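Sellex Releases Second Version of Hand-Held Demonstration Kit for Robot Training

CLUSLEY, 21 August 2019 – Sellex today released version 2 of its Wurketach kit, a hand-held gripper and software package used to record manipulation tasks for robot training. The kit lets a person carry out a task with the same type of two-finger gripper that is later mounted on a robot arm. No arm is needed during recording.

Wurketach 2 replaces the first version, which entered limited use in March. The main changes are a stiffer finger mount, a shorter trigger travel and a new recording format that stores finger opening and camera images on a single clock. Recordings made with the first version can be converted with a command-line tool supplied in the package.

In a typical session, the operator holds the gripper by its handle, starts a recording and performs one task from start to finish. A camera on the tool records the fingers and the area past them. The software estimates the path of the tool from the images and saves it with the finger opening. The result is a demonstration file that can be replayed on a supported arm or used as input to a learning system.

Sellex continues to support remote control of an arm as a second recording method. Remote control is suited to tasks in which contact force must be measured at the robot's wrist. Hand-held recording is suited to homes and other sites where an arm cannot easily be installed.

The release includes a reference set of 2,000 demonstrations covering 31 household tasks. The set was recorded with the Butkienė protocol, under which a task is repeated with changed starting positions and the operator returns the tool to a fixed pose between recordings. Cloth handling makes up the largest group in the set. Cloth changes shape as it is moved, and written motion programs for it are difficult to reuse from one item to the next.

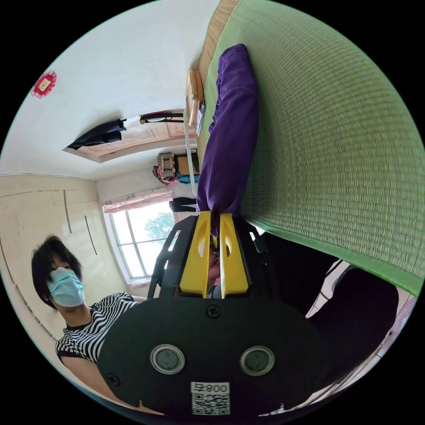
A purple cloth held between the fingers of a hand-held gripper. Photo: Sellex

Each gripper carries a printed number and a QR code. Calibration values are stored under the unit number, so demonstrations from several units can be combined in one training set. Units should be recalibrated after any change of fingers.

Wurketach 2 is available to order from Sellex in Clusley. Delivery time is 9 weeks. Current users can download the software update and the conversion tool from their account page at no charge. The reference set is supplied with each kit and is licensed for research and internal product development.

About Sellex

Sellex develops tools and software for recording robot demonstrations. The company is based in Clusley.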